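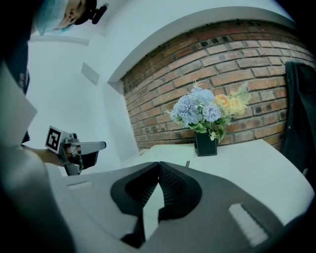 Masked up and reaching in, sleeve out of the way.

I've been going to interfaith dinners in Lukau for long enough to know how they go. Someone from the church brings a casserole, someone from the mosque brings rice, the folks from the temple bring the dessert that runs out first, and we all say how nice it is to be together. And it is nice! I'm not knocking the food. But I think we've let the dinners become the whole job, and I'd like us to stop.

Last fall the Ayele Center asked the town for permission to hold evening prayers in the old Davitz building. It's a room for 61 people. The hearing ran past 10 p.m., mostly about parking, and some of what got said into that microphone had very little to do with cars. I looked around for my dinner friends, and I counted 2. We get 100 people for the spring potluck.

I know hearings are dull. The chairs are awful and you wait three hours to talk for a few minutes. My own congregation, over on the Dundik side, had an easy time when we wanted to add a whole wing (we have way more cars than they do, by the way). No one asked us what we'd be teaching in there. I sat through that meeting too and never thought about how lucky we were.

So my pitch is pretty small. Keep one big dinner a year, the spring one, and take the money from the rest - we spent $1,000 on tents and table rentals alone - and put it toward a lawyer who can help any congregation in town with its permits. Then pass a sign-up sheet around at dessert, with the hearing dates on it, and get people to write their names down before they go home.

Some of my friends say this makes us political and we'll lose people over it. Maybe we will. I'd still rather have 61 people in a hearing room than 100 in a tent, and the next hearing is in March. I'll save you a seat near the back, where the heater works.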